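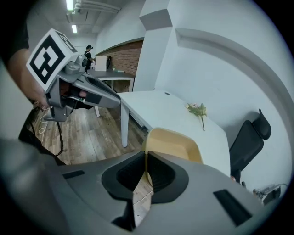 Two hand-held grippers, one with a tan plastic object between its fingers.

Horkbridge Exchange Interviews

Contents
Transcripts of 239 interviews with people who took part in study exchanges between partner colleges in Asia and North America. Most speakers were students at the time. The rest were host families and teaching staff. The interviews are in 11 languages, and each has an English translation.

Layout
transcripts/ original-language text, one file per interview
translations/ English text, same file names
speakers.csv age band, home region, host region, length of stay
topics.csv topic codes by paragraph

Topic codes
There are eight top-level codes: language, food, religion, family, study, money, friendship, return home. A paragraph can carry more than one. Code "religion" also covers holidays and was applied unevenly in the Kako set, so check those files before counting anything.

Known gaps
Seven interviews have no translation yet. Their rows in topics.csv are blank. Speakers who used two languages in one interview are listed under the first one only. The Hsiao set was typed from handwritten notes and has no pauses or fillers marked.

Names
Speakers' names are replaced with codes. Town names were kept if the speaker agreed.

Use
Free for teaching and research. Do not try to identify speakers. Please cite the collection name and the release month (current release: January).

Contact
Setareh Shojaei, collection editor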